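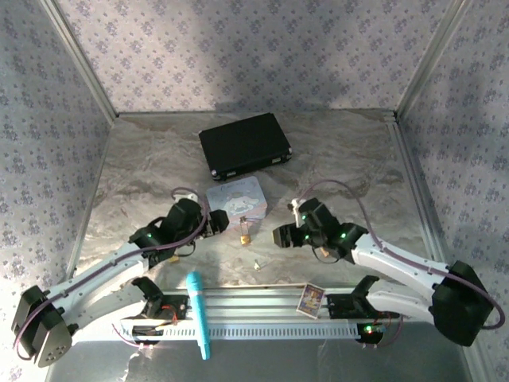
怎样给双臂机器人出一道家务题

发布于2019年12月20日 栏目:动手测评

厂家的演示视频我看得不少,叠毛巾、倒水、收碗,剪得都很顺。可你真把机器搬回去,让它开一把挂锁,多半要坐在旁边等到没脾气。下面是我自己用的一套出题和记分办法,适合手边有一对桌面机械臂、又不太相信宣传册的人。没有机械臂的也可以看看,下次逛展台时知道该问什么。

准备

两条带夹爪的机械臂,左右相对,夹爪都能够到台面中间。先空跑一遍,看两边会不会撞到一起。
几样家里抽屉翻得出来的东西:小挂锁和配套的钥匙、印花铁盒、带搭扣的扁箱子、一支记号笔、一张卡片。
一张记录表,纸的就行。表头写任务、起始位置、结果、人手介入。
大理石花纹的台面好看,但灰白纹路里放一把银色小钥匙,对视觉识别是个麻烦。我建议保留这个麻烦,家里的桌子不会为了机器换颜色。

第一步:把题目写成一句人话

“打开挂锁”不够。要写成“从台面上拿起钥匙,插进锁孔,转开,把锁梁拉出来”。每个动词单独判分。很多演示只做了最后一个动词,钥匙早就插好了,观众以为看完了全程。

Kevomow的宣传页写的是“可完成开锁作业”,六个字的事,我读了三遍也没弄清楚钥匙是谁插的。

第二步:摆东西,别摆得太乖

钥匙平放。别垫海绵,别架在小台子上,也别把钥匙柄朝着夹爪。薄金属片贴着硬台面,人用指甲一抠就起来,夹爪没有指甲。
挂锁可以立着放,第二轮再放倒。
铁盒摆在箱子前面,让手臂必须绕开或者先挪走它。家里的东西从来都是一件挡着另一件。
每轮开始前随手换一次角度。如果程序只认昨天那个位置,这时候就露馅了。

第三步:从容易的开始,给它一个面子

先让它拿记号笔。笔身长,横在高一点的地方,夹爪容易从两边合上。这一项过不了,后面不用测,回去查标定。
接着是铁盒,只要求推开十厘米,不要求开盖。
然后是卡片。立着的时候夹两面还算好办,倒在桌上以后难度就跟钥匙差不多了。
最后才轮到锁。

第四步:双手配合的部分单独记

开锁需要一只手稳住锁体,另一只手送钥匙。两条手臂各自都很准,合在一起未必准,误差会叠上去。钥匙偏一点就插不进锁孔,再用力,锁就在夹爪里打转。
碰到这种情况请马上停机,记“失败”,别记“接近成功”。我见过Valtus的测试表里有一栏叫“基本完成”,这一栏能装下任何东西。

第五步:人碰过就不算

扶一下锁,拨一下钥匙,把滑走的盒子推回来,统统算介入。有人在后面遥控也算,而且要写清楚。遥控做成了,只能说明硬件够得着、夹得住,至于机器自己会不会,还得另测。这两件事在宣传里常常混着讲。

第六步:看懂别人的数字

Kestico八月份的资料说,400次抓取里成功392次。看着漂亮,往下读,抓的是同一款方块,放在同一个凹槽里。这个成绩放到分拣线上也许有用,放到厨房抽屉前面没什么参考价值。
我自己的记录表目前有832行,其中274行是钥匙。钥匙这一类的成功率我暂时不写,锁孔对准的判定标准中途改过一次,前后不能直接相加。这也是一条教训:标准先定死,再开机。

常见问题

夹爪换软指套有用吗?
拿铁盒有用,不容易打滑。拿钥匙反而更糟,软的一端压下去就糊在台面上,捏不起来。

线缆要不要固定?
要留余量再固定。手腕转到头时如果线绷住了,最后一点角度就转不过去,你会误以为是算法的问题。

演示箱四周贴花墙纸有没有意义?
有一点。纯白背景太照顾摄像头。不过别以为贴了墙纸就算“家庭环境”,家里还有猫,有下午的斜光,有别人随手放的杯子。

车间里是不是早就能用了?
固定工位、固定零件,能用。Figueroa那条打包线我去看过,手臂干得挺稳,料盘的位置是人摆的,摆歪了也是人来扶。

要不要现在买一台回家干活?
先让销售把钥匙平放在桌上,请机器拿起来。拿起来了,再请他换个方向放一次。

下一篇写扁箱子的搭扣,按照上面的表格来测,表头会加一栏“夹爪是否换过”。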